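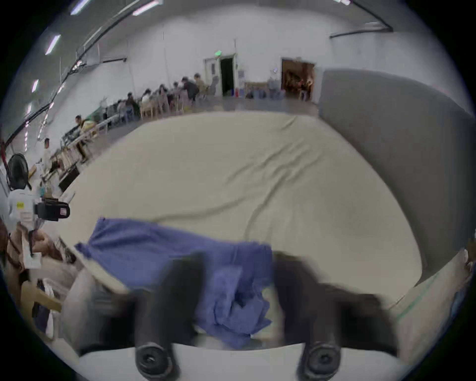
1/ Notes on looking after the Binness hand gripper, as promised to the people who asked after my last thread. I run the bedding station at Loldale, and most of what goes wrong with a hand-held gripper goes wrong slowly, so you have to go looking for it. The test I trust most is one cloth on a bare stretch of mattress. Pinch it in the middle and lift, like the blue one between the fingers, with the rest left trailing out across the bed. Thin fabric shows up a bad grip long before a pillow does.

2/ Start of shift, before anything is switched on: open and close the fingers by hand. You want the same light drag all the way through. A notchy feel near the closed end is nearly always lint in the joint. Blow it out, then wipe. Don't oil it. Oil holds the lint and you'll be back in there by lunch.

3/ Next the pads. Wipe both faces with a damp cloth and let them dry. Run a thumbnail down each one. If it catches, the pad is worn and gets swapped. We change ours in pairs, always. I tried changing a single one in March and the fingers met slightly crooked for the rest of the week.

4/ Pad life for us on cotton sheets: the last pair did 686 picks before they started slipping. The pair before that was gone by 300, but they'd been put on over a bit of old adhesive and never sat flat. Scrape the seat clean first. It takes a minute.

5/ Screws. Go round both fingers with the small driver, snug only. They go into plastic and Lech Lis has already stripped one for us (sorry Lech). There's a paint line across each head now so you can see at a glance if one has turned. 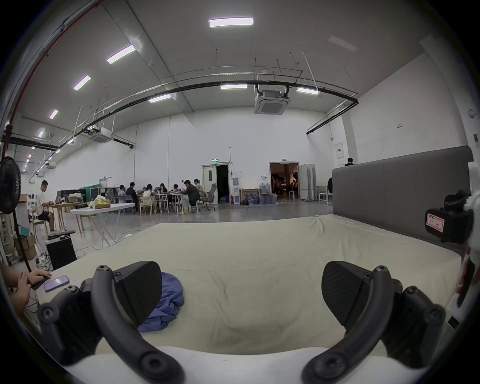
Fingers open, cloth by the left pad.

6/ Zeroing. Fully open, set the open mark. Fully closed on nothing, set the closed mark. Do it in that order. The other way round the Plondness software accepts it and then reads a few millimetres out, with no warning. If your widths look odd, check this first.

7/ Then the lift test. Cloth down loosely, not folded. Approach with the fingers wide, close, lift, hold, let go. I do 35 lifts after a pad change. Up to 32 clean ones and I'm still not happy, I want the lot. A drop usually means the pads aren't meeting square, so back to post 3.

8/ Keep the bed sheet on for this. It creases and moves a bit under the cloth, so you find out whether the fingers are picking up two layers. On a hard table everything passes and you learn very little.

9/ Cables: leave a bit of slack at the wrist and tape it down once, further back. Sneha Agarwal found our last intermittent fault, which was a connector being tugged every time the hand turned over. I'd spent most of a morning on the software by then.

10/ End of shift: fingers left half open so the springs aren't loaded, pads wiped, date and pick count in the Bainbridge log. Spare pads live in the drawer under the log. If you take the last pair, write it on the front sheet.

11/ Wrist joint next time. I need to take ours apart again before I write that one up.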